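Jerport Technical Forum > Cell Setup and Maintenance > Simulation and Offline Setup
Thread: Wrist view settings for the Tondix cell, tapered part
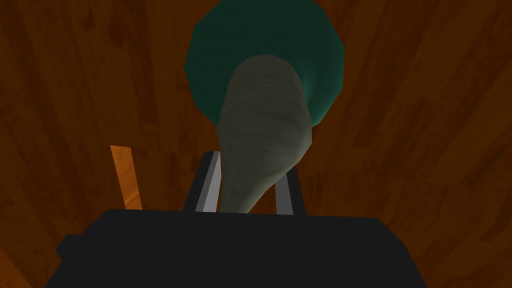

rwhitlock_cells
I am requesting a review of the finger opening and approach height for the simulated Tondix cell before the settings are copied to the shared folder. The task is a pick of one ridged, tapering part with a parallel gripper, and the program under test is 3356. The model was prepared from the Gourlay fixture drawings and has been stable since February. At the present setting the narrow end of the part comes down between the two fingers and nearly reaches the top of the gripper body, while the blunt end stays over the teal piece. The part also bends to the right toward its lower end, and I am not certain that the grip point should be taken on the straight centerline. Approach height is 548 in model units. Comments on both values are welcome.

smorrison
I would not approve the approach height as it stands. With the tip that close to the body, any small error in the part position will bring the two into contact. Please raise the gripper by 8 units and run the same program again. The finger opening can stay where it is until that has been done.
– Skye Morrison, Cell Support

dockside_plc
I disagree with the previous reply in part. If the gripper is raised, the fingers will close farther from the thick end, on the section where the taper is steepest in our model. We had slipping on that section in an earlier revision. I would leave the height alone and correct the grip point to follow the bend.

smorrison
The direction needs to be stated more carefully. In this cell the tool frame points away from the gripper body, so "raise" in my reply means a move back along the tool axis. That does shift the fingers toward the narrow end, and the concern about slipping is fair. It does not remove the clearance problem. Both changes should be tested, one at a time, with the results posted separately.

rwhitlock_cells
Understood. I will run the height change first. May I also ask about the left side? The part overlaps the inner edge of the left finger in this view, and I cannot tell whether that is true contact or only the viewing angle.

tabor_lane
A single view from the wrist will not settle that question. Open the contact report in Skillex and read the entries for the left finger pad. If the list is blank at that time step, the overlap is only in the view. If there are entries, the opening is too narrow or the part is off center, and the height test should wait.

dockside_plc
Agreed on the contact report. Please check also that the pads are using the pad material and have not fallen back to the default. The inner faces are drawn light gray in both the correct and the incorrect case, so color is no guide. This was missed on our own cell for almost 2 weeks.

k_ferris
A separate point for the file owner. The orange wooden strip on the left should be entered in the collision list if it is going to remain in the model. In the copy I downloaded it is present as a visual object only, and the planner will pass the gripper straight through it.

smorrison
I had understood that the strip was left out of the list on purpose, as the current path does not travel to that side.

k_ferris
The current path does not. The return path may, once the height has been changed. I would prefer that the strip be listed before any further runs are made.

smorrison
Accepted. Please list it.

rwhitlock_cells
The following has been completed:
Strip added to the collision list.
Pad material checked on both fingers. The left was correct. The right was set to default and has been corrected.
Contact report read at the time step of the posted view. No entries for the left pad.
Approach moved back 8 units along the tool axis. Program 3356 finished without a collision warning.
The grip point has not been changed. I will test that next, with the approach returned to its first value as requested.

dockside_plc
Thank you. Please record the slip reading at the end of the lift as well as at the moment of closing. My objection to the height change stands until that figure has been posted.

smorrison
Noted. The settings are not to be copied to the shared folder until both tests are in this thread. Status remains open.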